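**Ticket: race bib and banner artwork, color shift on print**
Opened Thu 4 June by Riet Prins
Assigned: Nele Maes
Status: closed, reprint approved

**Reported**

Bibs for the Gromley 10K came back from Oltmanns with the logo orange printing as brown. Run of 2,000, one box opened. Finish banner from the same file set looks correct. Course map flyer not checked yet.

**Log**

Pulled the packaged files from the Zotska share. Banner PDF is CMYK throughout. Bib PDF has the logo placed as an RGB link, converted at export with the wrong output profile (uncoated newsprint, left over from the May program insert).

Re-exported with the coated profile. Orange now reads the same in both files. Sent a single-page proof to Oltmanns.
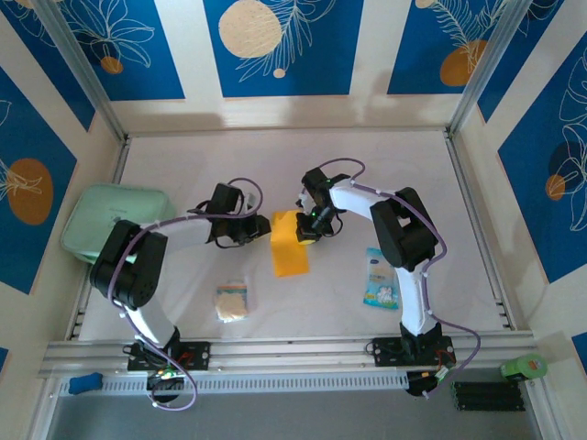
Does the sponsor strip need to be rebuilt too?

Only the Itska mark. The other logos in the strip were already CMYK and went through the export unchanged.

Replaced the Itska mark with the vector version from their press kit. The old one was a 100 ppi PNG scaled up to fit, which also explains the soft edges Riet noted on the first bib.

Oltmanns confirmed the proof but flagged the bib numbers: data merge stopped at 800. The spreadsheet had a blank row after that record and the merge treated it as end of file. Row deleted, merge run again, last number checked against the registration export.

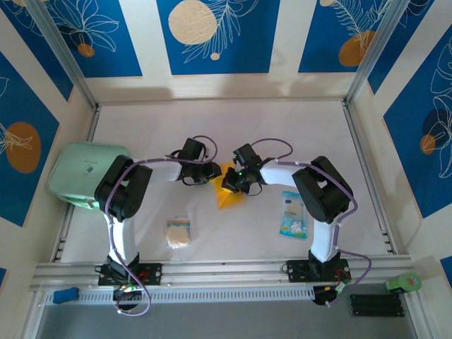 Start and finish signs use a separate layered file, and its layer names did not match the export script – two layers were skipped without a warning. Renamed them and ran the script again. Purple for the relay wave is still an open point: the style sheet only has a screen value, and Riet wants something strong, near the purple of the cables on the two robot arms. Set a CMYK build for it and added it to the shared swatch file as "Relay 2".

**Resolution**

Bibs reprinted in full. Banner unchanged. Flyer opened and checked, no RGB links.

**Follow-up**

- Preflight profile now stops on any RGB image (Nele)
- Old newsprint preset removed from the export list
- Relay swatch to be confirmed on a hard proof before the signs go out (Riet)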